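News > Film > In Production

Talholm remake adds six weeks to its shoot

Filming on the new version of Talholm will run six weeks longer than planned, the production company Wuline has confirmed. The extra time will be spent on the flooded city sequences that close the story, and the crew is now due to finish in December.

The original Talholm came out in 2000 and did modest business in cinemas before finding its audience on DVD. It followed a salvage crew trapped in a drowned port over a single night. The remake keeps the port and the night but cuts the crew from six to three, and moves the opening from the harbour to a prison ship.
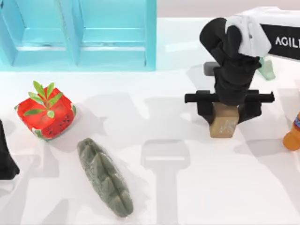 Vivasov, the studio paying for the film, said in a statement that the longer schedule "was agreed in the spring and does not affect the release", which is still set for next summer. A reader who worked as an extra on the first film wrote to us to say that the water scenes overran then too, and that one of them took 36 takes.

Effects work has been given to Bai, which also handled the title sequence for Wuline's last release. A first trailer was expected this month but has been put back until the main shoot is over. The company would not say whether any of the original cast will appear.

Print this article
E-mail to a friend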